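Notes for session 6: small territories, home rule, and the money question

Read these alongside the Stiltum and Zekcombe reading packs. They don't replace the packs, and they lean one way in places. Push back in discussion.

## 1. What "autonomy" is supposed to mean

The textbook version goes like this. A territory sits inside a larger state. It gets its own assembly, its own tax office, maybe its own flag. The larger state keeps defense, foreign policy and the currency. Everyone calls this a settlement.

I don't trust the word "settlement." Most of these arrangements are renegotiated all the time, usually in budget letters that few people read. If you want to know how much self-government a place has, skip the founding statute on the first reading and look at who can change the spending plan in the middle of the year.

Three terms you need for the paper:

- **Devolved power**: given by the center, and in law the center can take it back.
- **Entrenched power**: can't be removed without the territory's consent.
- **Block grant**: a yearly transfer from the center with few strings attached, at least on paper.

The line between the first two is less firm than it sounds. A devolved power that no government would dare to take back may be safer than an entrenched one that depends on a court with no budget.

## 2. The Stiltum case

Stiltum is the teaching case we use all term: an island group with 3000 residents, one harbor town (Golia), and a grant that covers most public wages. Fish processing is the largest private employer. The usual claim in the literature is that the grant "crowds out" local business.

Maybe. Look at how that claim gets made. Danzer compares Stiltum's private payroll before and after the grant went up and finds a drop. But the years she picks also cover the closing of the Sugden cannery, which had 119 workers. Take those jobs out and the drop nearly disappears. She mentions the closing in a footnote and moves on.

Somogyi makes the opposite case, that the grant kept Golia alive as a town at all. I find him more readable and no better supported. His evidence is mostly interviews – 38 of them – and the great majority are with people on the public payroll. Ask yourself what a public employee is likely to say about public money.

So what can we say? Payroll fell, a cannery closed, the grant rose. The order of those events is known. The cause is still open, and any exam answer that treats it as closed will lose points.

## 3. The one-industry problem

You will read that small economies "should diversify." Into what? The standard list is tourism, data services, and specialty food. Every consultant report on Zekcombe since the first one has had the same list, sometimes in the same order.

Things the reports tend to leave out:

1. Freight costs. A jar of anything leaving Zekcombe pays for the empty space on the boat coming back.
2. Season length. Tourism that fills beds for one part of the year leaves a town looking for work in the rest.
3. Skills. Young people who train on the mainland often stay there. A training budget can speed this up.

None of this proves that diversification can't work. It does mean you should ask for a worked example with costs before you repeat the advice.

## 4. Dependence as a number

Newspapers like to give the grant as a share of the territory's budget. It is a handy figure and a slippery one. The share falls if the grant shrinks, and it also falls if local taxes go up while the grant stays the same. Residents would describe those two very differently.

There is also the matter of what gets counted. Coast guard patrols, weather stations and university places are often paid for directly by the center and never pass through the local budget. Put them in and dependence goes up. Politicians who favor independence leave them out – politicians who oppose it sometimes count them twice.

**For the seminar:** take the Stiltum budget table and work out the share both ways. Bring your working, including the parts you weren't sure about. Then read Somogyi's chapter on language policy and decide if his argument there needs the grant at all. I don't think it does, but I've been talked out of that view before. 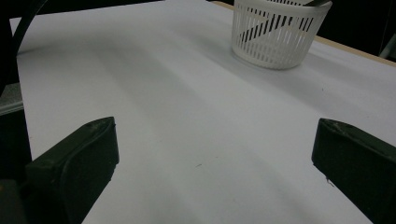
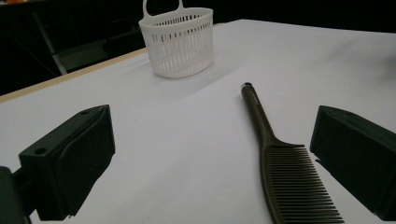 *Second image: dark tail comb and white slatted basket on a white tabletop.*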